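Chapter 3
Packed to Be Seen: Fruit, Clear Boxes and the Trip Home

In this chapter you will
- find out why soft fruit is sold in shallow, rigid packs
- learn the names for the parts of a hinged container
- compare clear plastic with paper, pulp and netting
- plan and carry out your own pack test (Activity 3.2)

Key words: clamshell, hinge, rim, rib, vent, headspace, bloom, bruise

Opening the chapter

Go to the produce aisle of any grocery store and stop in front of the grapes. Pick up a box and turn it over. Look at the bottom! Most shoppers never do, and it is one of the best places to start learning about packaging, because so much of the design work is down there: the folds that stop the base from sagging, the little feet that keep the fruit off a damp shelf, the openings that let air move through.

A grape is a tough thing to pack. It is mostly water inside a thin skin, it is round, so it rolls, and it comes attached to dozens of others by stems that dry out and snap. The grower in the Norness valley wants the bunch to leave the shed whole. The store in Brenstead wants boxes that stack. You, at home, want to see what you are buying and then get the thing open without grapes bouncing across the floor. One sheet of plastic, heated and pressed into a mold, has to please all of them - and it does a pretty amazing job.

In Chapter 2 we looked at cans and cartons, which hide the food completely. The label does all the talking. Now we turn to packs that put the food itself on show, and that changes nearly every choice a designer makes.

How the shape does the work

The plastic in a fruit box is thin. Cut a flat piece from an old lid and you can bend it with one finger. Now press on a part of the same lid that has ridges molded into it. Feel the difference? A ridge, or rib, stiffens the sheet without adding any more material. The rim works the same way. It runs all the way around the opening, and a box with a weak rim will twist when you lift it by one side.

Fruit also needs some room at the top, called headspace. Too little and the lid crushes the upper berries when it is closed. Too much and the bunch slides back and forth in the truck, rubbing off bloom, the pale dusty coating that grapes make naturally. Packers often turn a bunch so that the main stem lies along the side of the box, where it won't poke into the fruit below.

Clear plastic has its own troubles. It is shiny, so store lights bounce off it, and a customer may have to tip the box to see past the glare. It also shows everything: a split berry, a brown stem, a drop of juice. Perić, a small fruit packer we will meet again in Section 3.4, sorts each bunch by hand before it goes into the box.

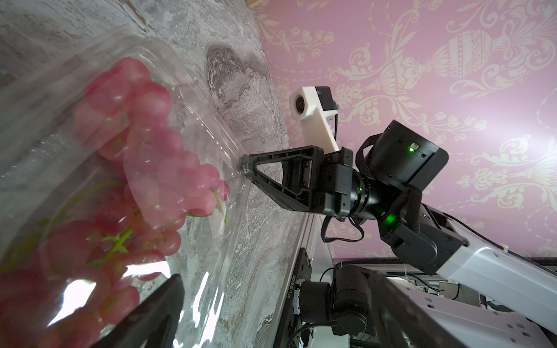 Figure 3.1 Pink-red grapes in a clear plastic clamshell. Find the molded ridges, then look for the thin green stems running through the bunch.

Before you read on

Study Figure 3.1 with a partner and talk over these points. Write your ideas in your notebook and keep the page, as you will come back to it at the end of the chapter.

Where does the glare make the fruit harder to see? Which lines in the plastic do you think add stiffness, and which might only be creases? If the grapes were swapped for cherries with no stems, would you change the shape of the box?

Try it at home

Collect 2 clean, empty fruit containers of different shapes. Nuvent-style boxes with a separate lid are fine, and so are hinged ones. Put 460 grams of dried beans in each, close them, and hold each box by one short end. Watch what the base does. Next, turn the boxes and hold them by a long side. Sketch any bending you see, and mark the ribs on your sketch in a second color. Bring the boxes to class - we will need them for Activity 3.2, and the odder the shapes, the better!

Section 3.1 begins with the hinge.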